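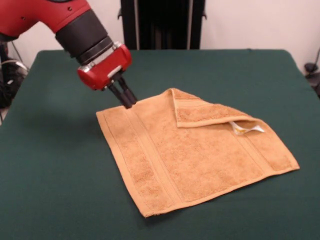 Towel hire to end at Pradbridge baths

Swimmers at Pradbridge baths will have to bring their own towels from March. Enska, which runs the pool for the town council, confirmed the change this morning after a notice went up by the turnstiles and was photographed and shared all over the local Facebook groups before the doors had been open an hour.

Hire has been going at the baths for as long as most regulars can remember. Costs 90p at the desk, plus a pound deposit that you get back when you hand the towel in. Or did. The last hires will be on the final day of February, evening session included. After that the hatch closes for good.

Enska says the decision follows the end of its laundry contract with Lykkegaard, which has done the washing for Pradbridge and for the smaller pool at Nimthorpe under a single deal. The laundry gave notice in the autumn. Two other firms were asked to quote, and both came back higher than the hire brings in. The company would not say by how much.

"We looked at putting the price up but we would of had to charge more for the towel than for a child's swim," a spokesperson said. "We didn't think people would wear that."

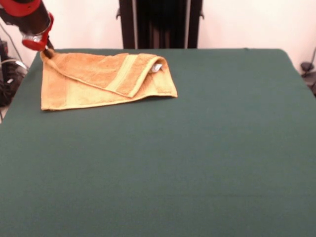

Numbers have been falling in any case. The hatch handed out 492 towels last month, according to figures given to the council's leisure meeting, and a fair share of those went to one school whose pupils turn up without. The school has been told and is writing to parents. Its lessons carry on as normal, same slots, same lanes.

Not everyone is pleased. The early swimmers, the ones who go straight on to work from the 6.30am session, say a wet towel in the office all day is no joke. One woman leaving the pool this morning said she had no car and came by bus, with a laptop and her lunch already in the bag. "It's the weight of it coming home," she said. A petition at the cafe counter had reached 100 signatures by lunchtime.

There is also the question of lockers. The ones at Pradbridge are the old narrow sort, and anyone who has tried to get a winter coat and boots in there will know how much room is left over. Enska said it had "no current plans" to replace them. Hooks in the poolside corridor are being looked at, possibly before Easter, though the fire officer has to agree frist.

Members on the monthly ticket will see no change in price. A handful had asked for a reduction as hire was thrown in with the top rate – Enska says they will get two free guest passes instead, to be picked up from the desk with proof of membership.

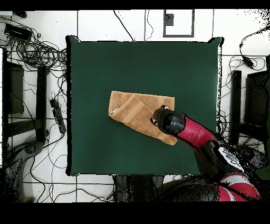
What happens to the old stock is more or less settled. The baths has 600 towels in its store, some of them nearly new and some that have plainly seen better days. Anything too thin or torn goes to an animal rescue near Nimthorpe, which has already asked for as many as it can get. The rest will be sold off in the foyer at £1 each, no limit. Plain tan terry with a stitched band along the hem, so no one will be buying them for looks, but they fold up small enough for a rucksack and regulars are already asking. Cash or card. Money raised goes towards new floats for the learner pool.

Nimthorpe keeps its hire for now. The pool there has its own washing machine, put in when the changing rooms were done up, and staff will do the towels on site once the Lykkegaard contract runs out. Asked why the same could not be done at Pradbridge, Enska said there was no drainage in the store room and the boiler room was full. A drain survey was done two years ago. Not published.

Councillors will get an update at the next leisure meeting, at 7pm in the old library. Public welcome, questions to be sent in beforehand. Also on the agenda – opening hours over Easter, the broken hand dryer in the family changing area, and the car park barrier, which has been stuck up since the high winds and which some would quite like left that way.

Deposits on towels taken home by mistake will be paid back until the end of March. Bring the towel.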